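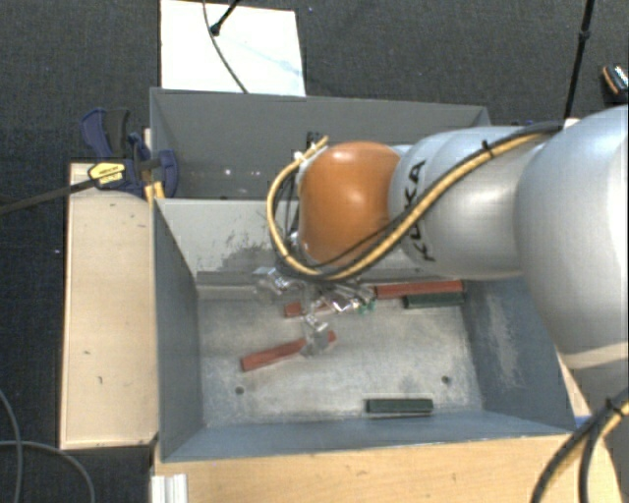
Relining the floor of an open metal parts bin. I have a set of open bins bought second-hand from a clearance in Miltthorpe, sold as Vakulenko pattern 2329. They hold elongated blocks that are taken out and put back many times a day. The walls have kept their blue-grey colour, but the floor is lighter and worn, and it is now reflective enough to be a nuisance under the shop lights. The walls also slope inwards towards the floor, so a sheet cut to the size of the opening will not go down flat. The blocks are red and dark green, and over the past few months both colours have started to pick up fine grey smears on their undersides.

What I would like to know:

Can the floor be recoated without stripping the walls as well?

If a loose liner is better, what thickness, and how do I cut it for the sloping sides?

Are the smears metal, old coating or just dirt?

The blocks have to lie flat, so anything with a deep rib or a soft pile is out. I have already tried washing-up liquid and warm water on the floor of one bin. It came up cleaner but no duller, and the smears were back by the end of the week.

Asked September 4, 2018
Filed under: Workshop storage, Metal finishing
Viewed 800 times
2 answers

Answer 1 (accepted by the asker)

Take the smears first. Wipe the bare floor hard with a dry white cloth. If the cloth comes away dark grey and feels dry, it is metal rubbing off. If it comes away blue-grey, or you can see flakes, the old coating is still breaking up at the edge of the worn patch. A greasy mark is dirt or oil. Do this before you buy anything, as flaking has to be dealt with under a liner too. Loose flakes work their way out at the corners.

You can recoat the floor on its own. Mask the walls a finger's width above the bend, abrade the floor with a medium pad, feather the edge of the old coating, degrease, and let it dry fully. Two thin coats of a two-part matt enamel will last longer than one thick one. The weak point is the bend between floor and wall, where blocks get pushed up against the slope. Expect to see metal there again first. With blocks going in and out all day I would not expect any brushed finish to last much beyond a year.

For that reason I would fit a liner. Measure at the floor and ignore the opening. Cut a card template slightly oversize, press it down into the bin, and run a thumbnail along the bend on all four sides. Trim to the crease. Take the same amount off again on one long side and one short side so that the liner can be lifted out with a fingertip. Use solid sheet rubber or a dense closed-cell foam, 2 mm thick, matt side up. Thicker sheet rides up the slope at the edges and the blocks will rock on it.

Black rubber can leave marks of its own. Put one block on an offcut overnight with a weight on top before you cut the whole sheet. You don't say what the blocks are made of, and some plastics react badly with the plasticiser in cheap rubber.

Do not glue the liner. Grit gets underneath whatever you do, and you will want to lift it and wipe the floor.

46 people found this useful

Comment from the asker: Cloth came away dark grey and dry, no flakes. Template method worked on the second attempt. On the first I trimmed outside the crease and it buckled.

Answer 2

we use Umow mat in ours, comes on a roll, cut it with scissors. not cheap. also Prundeck do a spray that takes the shine off metal but it wears off quick if things slide about on it. never had a problem with marks but ours are only for bolts

Comment on answer 2: The thin Umow curls at the ends when it is fresh off the roll. Leave it flat under a board for a couple of days first.

Related questions

Removing sticker residue from galvanised trays
Best way to stack sloping-sided bins without jamming
Labels that stay on a powder-coated surface through November damp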